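Help wanted: laundry and linen person for a small guesthouse (part time, could grow)

Hi! I run the Vondside, a little guesthouse up on Munier Street, and I'm looking for someone to take over the laundry and the bedrooms' linen side of things. I've been doing most of it myself along with Noel Tiongson, who has been with me since we opened and who is going back to school. He isn't leaving completely (he'll still do weekend breakfasts, thank goodness), but the folding table needs a new boss and I would love for it to be somebody who likes the work.

We have 12 bedrooms, all different. I bought the bedding over the years from all over the place, so you won't be dealing with stacks of identical white sheets like in a hotel. Some beds have plain cotton covers, some have wool blankets, and a few have quilts with big bold prints that guests ask me about all the time. It makes the rooms feel like somebody's home, and it also makes the sorting a bit of a puzzle until you know which thing goes where. There's a chart on the inside of the linen closet door. It's mostly up to date.

What you'd be doing: stripping beds after checkout, running the washers and dryers, folding, putting away, and making up beds for the next guests. You'd also look after what I call the odds and ends, meaning garment bags, laundry sacks, spare curtains, robes, and the clothes people leave behind. Left-behind clothes get washed, folded, labeled with the room name and the checkout day, and put on the shelf by the back stairs. I mail them back if the guest writes, and you would be amazed how many never do.

I'm fussy about a few things, so I'd better say so now. Dark fabric stays away from pale fabric, in the wash and on the folding table. Anything quilted gets shaken out, checked along the stitching, and folded in thirds with the print facing out so we can tell at a glance which one it is. Pillowcases go on with the opening away from the door. I know that last one is silly. My mother did it that way and I can't sleep in a room where it's wrong. 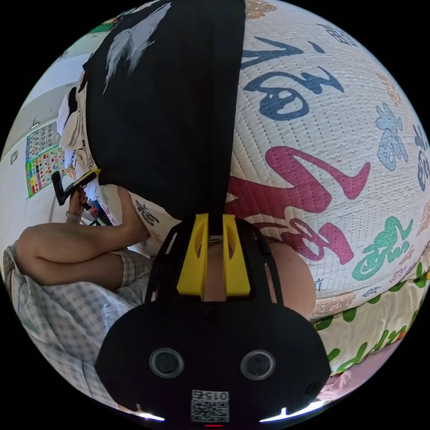
Do I need to know how to care for quilts with printing on them?

I'll teach you all of it in your first week, so come with whatever you already know. The short version is cold water, a gentle cycle, turned inside out if it's a cover, low heat or the line if the weather is good, and never an iron directly on the print. If you see a loose thread, set the quilt aside in the mending basket and write a note. Please don't pull on it!

The hours are mornings into early afternoon, four days a week to start. I can be flexible about which days, as long as we settle on them a couple of weeks ahead. Busy season starts in May and runs through the fall, and there may be a fifth day in there if you want it. Winter is slow, and we use those weeks for mending, deep cleaning the closets, and going through everything to decide what has had its day. I don't cut anybody's hours in winter. Pay works out to 2,000 dollars a month before taxes, paid twice a month, plus lunch whenever you're here. Lunch is soup more often than it should be.

The laundry room is on the ground floor at the back, with a window and a decent radio. We got new machines from Kassab last year and they are a joy after the old ones, which used to walk across the floor. Carrying is the hard part of the job – the bedrooms are on two floors and there's no elevator. A full bag of wet towels is heavy and there's no getting around that, though we have a cart for the ground floor and I'm happy to split the loads into smaller bags. You'll be on your feet most of the shift. We use unscented detergent, so if smells bother you, you should be fine here.

You don't need hotel experience. I'd be just as glad to hear from someone who has kept a big family in clean clothes, or worked in a dry cleaner's or a fabric store, or who simply finds folding relaxing. What I do care about is that you notice things: a stain before it's set by the dryer, a button about to go, a blanket in the wrong pile. If you can sew on a button or fix a hem, tell me, and if you can handle a sewing machine then please tell me twice. We have an old Rerngate in the corner that Noel can just about coax along, and I've given up on it completely.

Getting here is easy enough. The 94 bus stops at the bottom of the hill and it's a short walk up (steep, I'll admit it). There's room to park behind the building if you drive, and a covered spot for bikes. The back door is the one we all use, so come around that way if you visit.

To apply, write me a few lines about yourself and which days suit you. A resume is fine if you have one handy, but I'd much rather have a note that sounds like you. Drop it in the mailbox at the front, or hand it to whoever is at the desk. I'm reading everything that comes in by 18th July and will answer every single person, even if it takes me a few days.

After that I'll ask a few people over for a paid trial morning. We'll do one room together from stripped bed to made bed, fold a load or two, and have coffee. It takes the morning and it's paid at the regular rate whether or not we end up working together. Wear shoes you can stand in and bring any questions you've got. Noel will be around too, and he'll give you his own opinion about the pillowcases.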